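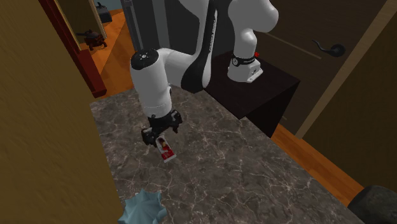 White arm, grey marble worktop

I finished The Lock-Keeper's Wife at ten to one this morning, with a cold cup of tea beside me and work in the morning, and I regret nothing! It's the second of the Darumden books, and if you remember my grumbling in February about how slowly the first one got going, well, I take most of it back.

Hallora has inherited her aunt's failing boat yard and the debts that go with it, and the only person willing to buy is Edin Angelovski, the man she very nearly married (and who, for reasons we don't learn until page 245, never turned up at the church). I did guess the reason by page 83, but I've read an awful lot of these and I didn't mind a bit. Their quarrel over the rowing boat made me laugh out loud on the bus – sorry to the lady in front.

I wasn't so keen on the brother, Helmy, who comes and goes whenever the plot wants a lift into town. The last 43 pages are rather rushed too, and I'd have happily had 100 more.

Brotham Library has two copies, one of them mine until I take it back on Saturday. Book three is on order and I'm fourth in the queue.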